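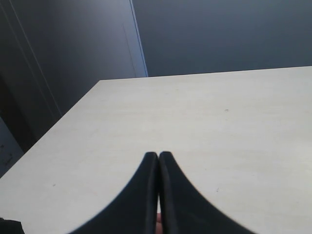 Gripper with the fingers closed, over the packing table.

Search the community Go
Work & Jobs > Machines and automation

Company says the robot arm is "there to help us." What should we be asking?

tablethree

I work in kitting at Prasto. We put small parts into bags for other companies, seal the bags, label them and box them. There are 11 of us on my shift. In July they brought in a Plurkell arm with a two-finger gripper and a camera by the wrist, and it has had a table to itself ever since, a nice big pale one. The rest of us share.

I'm not scared of it and I'm not against machines. The bag sealer is a machine and I would fight anyone who tried to take it away. My problem is that every meeting about the arm sounds like an ad. It will "take the boring part." It will "free us up." When I ask what we will be freed up for, I get told that is still being worked out.

So far what it has changed for me is this. Parts used to reach us in tubs, any old way, and we sorted while we packed. The arm doesn't do well with a heap, so now someone has to lay the parts out for it with space between them, and that someone is usually me. At the end of the run I also check its bags. So I do a bit before it and a bit after it, and the middle part, where you got into a rhythm and could talk to the person next to you, belongs to the arm.
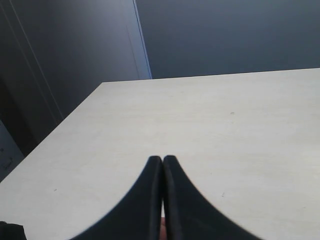
What we've been told

The sales sheet says up to 160 picks an hour. The lead has a screen running a program called Feso that shows the real number, and the best hour I've seen on it was 143. I can beat that on a good morning, though not all day long, and I'll give the arm that. What the screen doesn't show is my time laying out and checking. I asked whether that gets counted anywhere and the lead said it goes under "general."

There is also talk of a second arm when we move some of the work over to the Lacroix building. No one will say whether that means fewer people on the shift.

Has anyone been through this? What did you ask, and did you get real answers? I'd like to walk into the next meeting with something better than a bad mood.

Posted October 2019

gluepot_and_tape

Been through it, in a place that packed cosmetics samples. Different make of arm, same meetings.

My advice is to forget about whether the robot is good or bad and ask about your own job, in writing, by email, so there is a reply you can keep. These are the ones I wish we had asked early.

Who does the laying out, and what is that job called? If it has no name it has no pay grade and no training, and it will get handed to whoever is standing nearest. We had people doing it for most of a year under their old title. When the arm stopped, it went down as an operator problem, and the people blamed had never been told they were operators.

Where do the minutes go? You already spotted this. If your setup time sits in "general," the arm's number will always look better than it is. Ask for one full day where everything is written down, from parts arriving to boxes closed, with the arm and then without it. Same parts, same people. We asked for this and were told it would be "disruptive." It did happen in the end, but only after a customer complained about short bags. The arm came out ahead on one product and behind on the other two. They kept it on all of them anyway, so don't expect the figures to settle the matter.

Who is allowed to stop it? Get a plain answer. On our floor anyone could press the button, and then you had to fill in a form explaining yourself, so people quit pressing the button and picked dropped parts up from under it. I hope I don't have to spell out why that is bad.

What is the camera keeping? There's one near the gripper on most of these setups. It needs to see the table. Ask whether the pictures are saved, for how long, and whether anyone looks at them for anything other than the machine. Your hands are on that table when you lay out parts. It may be perfectly innocent. Ours was, as far as I know, but we only found out the pictures were being stored at all when the disk filled up and the line went down.

What happens to the number of people? They will say nothing is decided. Ask them to put that in writing too, with a date by which it will be decided. In our case nobody was laid off. People left and weren't replaced, and after a while it came to the same thing.

Last bit, on the talking. Say that out loud in the meeting. It sounds soft, and they may smile at it, but working alone between a tub and a machine is a different job from working in a row, and I know two good packers who quit over it without ever telling anyone the reason.

northdock

Give it a year, you'll be glad of it. My wrists were shot from packing and now I mostly watch a screen. People moaned about the sealer too I bet

slowbearing

I set these things up for a living, so discount this as you like.

The gap between the sheet and the screen is normal. The sheet number is usually taken with the same part, set down the same way, over a short run. If yours reached 143 with mixed parts, someone has put in decent work on it. But I agree with gluepot_and_tape that a pick rate tells you very little about the cost of a finished bag, and vendors know that.

Where I'd push: ask whether laying out by hand is meant to be permanent. Often it's sold as a stopgap until a feeder is bought, and then the feeder turns out to cost more than people expected and a person becomes the feeder. If there's no feeder in the budget, you have your answer, whatever gets said in the meeting.

Also ask for real training on it. I mean clearing a fault, restarting, and changing over to a new part. Packers tend to be good at this, they know how the parts behave. I've seen sites send one office person on the course and nobody from the floor, and then call me out to fix things any of the packers could have sorted.

I would not promise you that training protects your job. I've told people that before and I was wrong.

Comments

tablethree: Thank you, sending the email tonight. I asked about the feeder already as it happens. "Phase two."

slowbearing: Ask what is in phase two and who signed for it.

northdock: you guys are a cheerful bunch

lidsandlabels: We do the full-day count every time a product changes. Took a lot of nagging to get it. The setup minutes are on their own line now and the meetings are shorter.

tablethree: Reply came back. The laying out will get a job title. No word on pay. Stored pictures "to be confirmed." Headcount question skipped completely, so I've sent that one again.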